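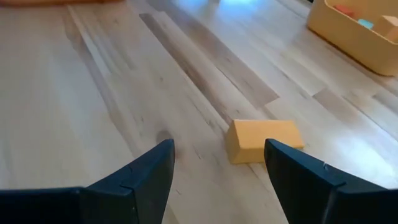
## 4. Practice job: putting blocks away

Please finish section 3 (mounting and homing) before you start. This job is the smallest version of a chore that people ask us for very often: clear the table, put everything in the right bin. At Nostard we use it to decide if a two-arm station is ready for anything harder.

You need both arms powered, the Toom control program open, and at least one bin within reach of each arm.

1. Place the bins on the table. They do not need to be straight, but each one must stand flat on the wood.
2. Put the loose blocks on the table by hand. Mix the colors. Leave some blocks touching each other, as they would be in a real home.
3. Open **Job > Tidy** and select the bins for this run.
4. Set the speed to 50 percent. New users should keep this value for all of section 4.
5. Press **Start** and keep one hand near the stop button.

> **Caution:** Do not reach between the arms while they are powered, also when they stand still. The program can be waiting for a new view of the table and will move without a sound signal.

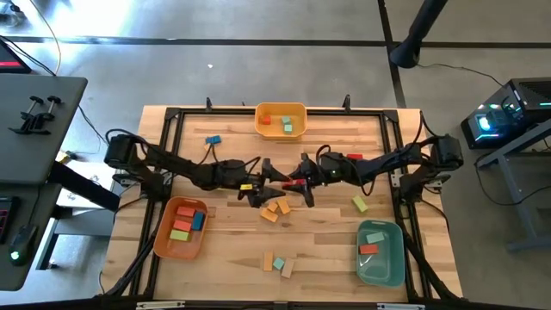 6. When both grippers work near the middle, watch the distance between the tips. If the program shows message 516 (shared zone), press **Hold**, then move one arm back with the arrow keys.
7. Check the cables at each pause. A cable that lies on the wood can pull a block with it or catch on a bin.
8. If a block comes to rest on an arm, press **Stop**, switch off both arms and take it away by hand. The program does not look for blocks there.
9. At the end, write in the log how many times you had to help.

**Note on blocks that touch.** A single block with free space on both sides is the easy case. Two blocks that lean on each other are much harder: the finger needs a gap to enter, and often it pushes the second block away. Lợi Châu suggests running the loose blocks first and the groups after.

**Note on bright lamps.** A shiny table top gives reflections that can hide an edge. Turn the lamp to the side before you change any camera setting.

### 4.1 What to expect

Customers ask if this station can tidy a child's room. Our answer today is no. It can put away hard blocks of known size, on a flat table, with a person beside it. Soft toys, socks and paper are outside this manual. For shop-floor work, such as sorting equal parts into trays, the Famach kit is nearer to useful, but it also needs a person who clears the jams.

Tarmo Org keeps the list of known faults — please send him your log together with the program version. Versions before build 2981 do not save the log after a stop, so copy it first.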